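# Vines, plots and the shared press

29th July

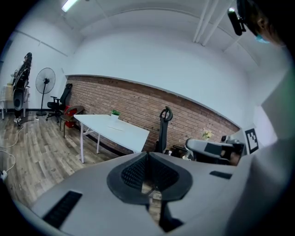 One reader in Skallach asks whether the offer of a free row at the Rarkby vineyard is still open, and says the notice in March made it sound as if the land itself was being given away. The offer is open, and the land is not part of it. What a member gets is the use of a row, the vines already growing on it and the fruit they bear. The ground stays with Rarkby.

There are 98 rows on the lower slope and 65 have been taken. The rest are at the far end, past the water tank, where the soil is stonier and the vines were planted later. They will need new wire before winter. Rarkby pays for the wire, but fixing it up is the member's job.

There is no rent for the first two years. After that it is a yearly charge, payable in March, and the amount will be in the agreement before anyone signs. Please read the part on pruning. A row left unpruned for a whole season goes back to Rarkby, and this has happened twice.

A few other points that people have written in about:

- Rows can be shared between two households, but one name goes on the agreement.
- Sheds and caravans are not allowed on the slope. A tool box is fine.
- Dogs on leads, please, especially near the Sotomayor boundary – there are sheep on the other side.
- The track is closed to cars after heavy rain. Park by the lower gate and walk up.

The Flumov press will be in the barn again for the harvest. It holds enough for one row at a time, so slots have to be booked. Last year the group pressed 3000 litres between them and the barn was busy until late most evenings. Bring your own containers, and rinse the press down before the next person's slot.

To look at the free rows, come to the lower gate at 9 on any Saturday morning in August. Boots are a good idea.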